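Toaster oven vs big oven for small batches - Wuvinville Home Cooks board

crumbtray
February 7, 2018
Gas bill came and I'm annoyed. It's two of us now, kids are gone, and I still heat up the full size oven for like four biscuits. Thinking of getting a countertop one. Anyone switched over for real? Not just toast. I mean chicken thighs, a small pan of brownies, that kind of thing.

mgreer_wuv
Switched in January. Do it. Mine heats in 9 minutes, the big one takes forever. Only thing I still use the wall oven for is pizza and the turkey.

Golshifteh Ghaffari
Disagree a little. Fine for reheating, bad for baking unless you watch it. The elements are so close to the food. I burned the tops of two loaves before I gave up and started using foil. Cookies ok if you turn the pan halfway.

crumbtray
ok but is that the oven or the recipe? I've got a regular 9 inch pan, does that even fit
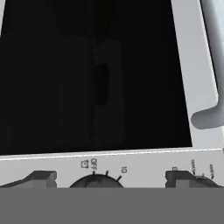 mgreer_wuv
Measure the inside, not the outside. Boxes lie about this. A 9 inch pan with handles wont fit in half of them. And think about the door too - if it's a big dark glass one you can't see a thing in there with the light off, so you end up opening it to check and there goes your heat. Get one with an inside light. And a crumb tray that pulls out the front, not the back.

tinlid
I never look thru the glass anyway. Timer and nose. Been doing it that way for years.

Golshifteh Ghaffari
Nose is too late for bread. By the time you smell it the top is done for. Get a cheap oven thermometer, hang it off the rack. Mine ran 25 degrees hot, the dial is a guess.

tinlid
so turn the dial down 25. problem solved, no gadget

Golshifteh Ghaffari
And how would I know it was 25 without the gadget

crumbtray
lol ok. What about price, Esico has one for $90 and the Vester is a lot more. Worth it?

mgreer_wuv
No idea on Esico. I would pay extra for a convection fan. Thighs come out way better, skin gets crisp. Drop the temp a bit from what the recipe says.

tinlid
Fan is loud. My wife hates it. We leave it off and the chicken is fine.

crumbtray
Going to look at both this week. Might start with the cheap one and see if the bill moves any. Will keep the foil handy - does it matter shiny side up or down?

Golshifteh Ghaffari
Doesn't matter. Just dont let it touch the element.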